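From: Oona Partanen
To: Rurneck uniform list
Subject: Re: Folding and bagging the red tops

Kerttu Huttunen wrote:

> I opened two of the bins from the spring season and the tops are in every kind of shape. Some are rolled, some are folded in quarters, and a lot of them have the sleeves balled up inside the body. Can we agree on one way to do it before June? Also, do we need to refold the ones that are already in bins, or only the new returns?
>
> One more thing. The labels on the older tops are getting hard to read. Nabila and I both thought a youth large was an adult small until we held it up against another one.
>
> Kerttu

Kerttu, thanks for going through those. I'll take the second question first. Please refold what is in the bins too. The Skevell order came with flat bags, and a top that was rolled or quartered won't go in without bunching at the zipper. I tried it with a few and had to take them out again.

Chih-ming asked me on Friday for the fold in writing, so I'm putting it here for the whole list. It is the fold Marjatta used for the Nyberg tournament tops, with one change at the sleeves.

Lay the top face down on something flat and wide. A table is good. A couch seat works if the cushion is firm, but smooth the body out with your hands before you start. Bring one side in toward the middle, then fold that sleeve back so it runs down along the side. Do the same with the other side. Then bring the bottom up to the collar and turn the whole thing over.
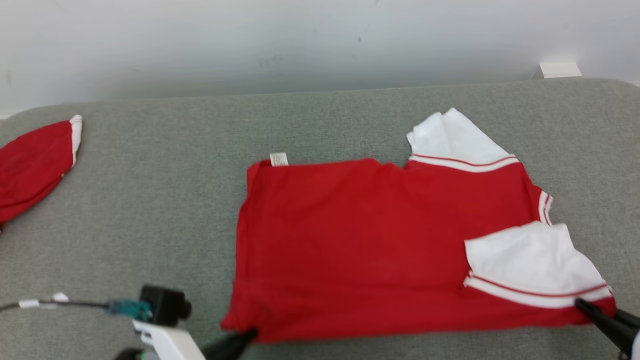 The sleeves are where most of the trouble is. On the old blue tops it didn't matter much, because the sleeves were the same color as the body and a bit of dye never showed. With white sleeves on a red body it matters a lot, and I would like them lying flat when the top goes in the bag. A sleeve folded in over the body, like the lower one in the photo, can be smoothed down from there. One that is bunched at the tip, like the upper one, should be pulled out straight and laid again. Run your thumb along the striped trim while you're at it, as it tends to flip under and then it holds that crease until the next wash.

Small wrinkles in the body are fine. Nobody needs to iron these. They get pulled on over a T-shirt in a parking lot.

About the labels: the small white one on the inside seam is the care label, and on the older tops the size was printed there along with the washing instructions. I can't read half of them either. I'm not going to ask anyone to sew in new ones. Nabila has a roll of iron-on tape, and we can mark the size on a piece of that and put it inside the collar. Until that's done, write the size on the outside of the bag with a marker. If you aren't sure, put the top in the bag marked "check" and I will measure it.

Wash before you fold, cold, reds only. Do not put them in with towels. Anything still damp goes back on the line, even if it is only the cuffs. We lost 13 tops to mildew the winter before last and I would rather not order replacements again. Flillov has a minimum now and the price went up.

The bins hold 19 bagged tops each if they stand on edge, fewer if they are stacked. Please stand them on edge with the size facing up. Adult sizes go on the left side of the closet and youth on the right. Marjatta has the key and is there after 6:30 most evenings, but call her first.

I still have two rolls of the large bags at my house for the warm-up pants. Those have a different fold and I'll send it separately once I have figured out what to do with the drawstrings.

Oona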